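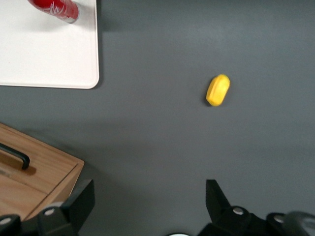
Visit Kotton opens 216 rooms for the quiet season

We've got news, and I've been dying to share it! Starting in February, Visit Kotton is teaming up with Trovance to bring winter visitors to our side of the lake – 216 rooms in all, from the Unier guesthouses to the old Jakab ferry hotel. The first 300 guests who book two nights get a free boat pass (yes, the sunset run too). I grew up here and I still love that ride. Bookings open at 9 a.m. on our website, and the front desk can help by phone.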